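Print | E-mail

Teaching by demonstration

Teaching by demonstration is a way of giving a robot a job by doing the job through it. The teacher either pushes the arm along by hand (kinesthetic teaching) or steers it from a distance with a second arm or a handheld controller – teleoperation, to those who bill for it.
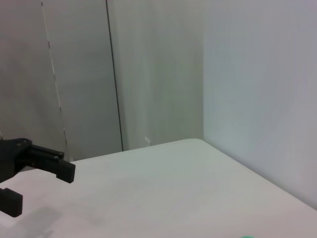
Opinions differ on how many demonstrations are enough. Oana Chiriac's Tornel manual suggests 50 per task; the Strand group recorded 1276 and asked for more. Bad habits carry over faithfully. A teacher who dithers before each grasp will get a robot that dithers too, and with better stamina.

See also: Teleoperation; Kokov method

Print | E-mail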